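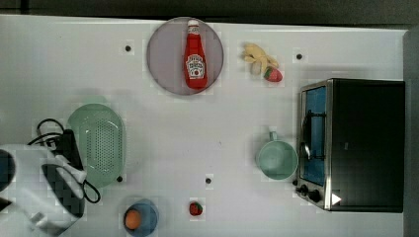 The Burance kitchen trial has now run for two reporting periods, and the question we were funded to answer is still a simple one: can a robot arm tidy a kitchen bench well enough that a person would be glad to have it? Our short answer for this period is that it can do single steps well and whole chores poorly. We have kept to one bench layout, with a plate, a mug, a colander, a toaster oven and a few pieces of toy food such as the banana, so that results can be compared from one month to the next.

Work since the last report

The Killitz controller was installed in August and the old one taken out of service. After that we ran 100 trials of the pick-and-place task. The arm completed 70 of them with no help from an operator. The target in the funding agreement was 51, so we have met it. Most of the failures were with kitchenware that has thin rims. Solid items like the toy fruit are now close to routine.

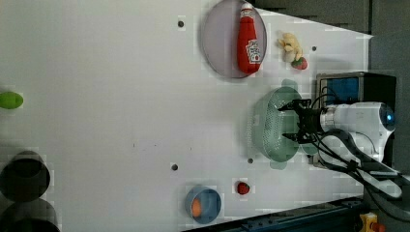 Full chores are another matter. When the arm is asked to do several steps in a row, small errors add up. An item set down a little off its mark is harder to pick up at the next step, and the operator has to step in. We tried 21 full clear-ups and were not satisfied with any of them. The best took longer than a person would need for the whole kitchen – and that was with no washing up included.

Kaewmanee have asked whether the same set-up could restock low shelves in their stores. We think it is too early. Shop packaging changes every week, and we would want the thin-rim problem sorted out first.
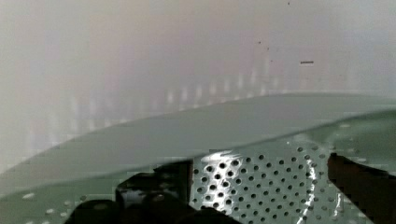 Project Lead, Household Tasks
Burance Robotics Program

The next period will be spent mainly on grip. Items with holes and handles give the arm several places to take hold, and it does not always choose a sensible one. We plan to collect more operator-guided runs with the colander and to try softer fingertips, which Kemitz has quoted for. The quote is within the equipment line and we are not asking for extra money.

Two matters need a decision from you. The first is whether the mug should stay in the standard layout or be replaced with a heavier one, which would be closer to real use but would break the comparison with earlier results. The second is the home visit. We had planned to put the arm in a real kitchen before winter, and I would like to push that back by one period.

Spending is on budget. Operator labour is slightly over and travel is under by a similar amount.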